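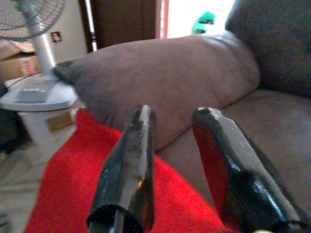 Registering a Home Battery with the Prundix Owner Portal

Owners of a Prundix home battery must register the unit before the extended warranty can take effect. Registration may be completed by the owner or by the installer acting with written permission.

Before you begin, locate the serial number on the right side of the battery cabinet and the commissioning sheet left by your installer. The portal does not accept handwritten sheets.

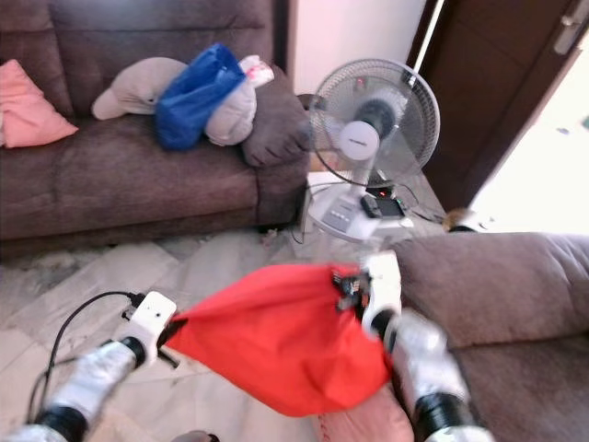 1. Sign in to the owner portal and select Add Equipment.
2. Enter the serial number without spaces or dashes.
3. Choose your inverter model. Owners with a Jultine inverter should select "External, AC coupled."
4. Enter the installed capacity in watt-hours as printed on the commissioning sheet. A single cabinet is entered as 2846.
5. Upload the sheet as a PDF and select Submit.

A confirmation code is sent by email. Please keep this code, as it is required for all service requests. 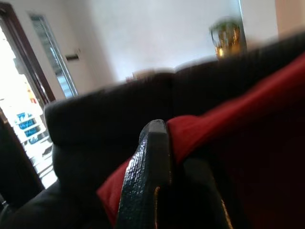 If the portal returns Error 19, the serial number has already been assigned to another account. This is common when a home has changed hands. The new owner should complete the Transfer of Equipment form and send it, with proof of purchase of the property, to Tamsin Halliday in Owner Records. Do not submit a second registration while a transfer is pending.

Prundix Owner Records | Contact us | © 2020 Prundix. All rights reserved. | Back to top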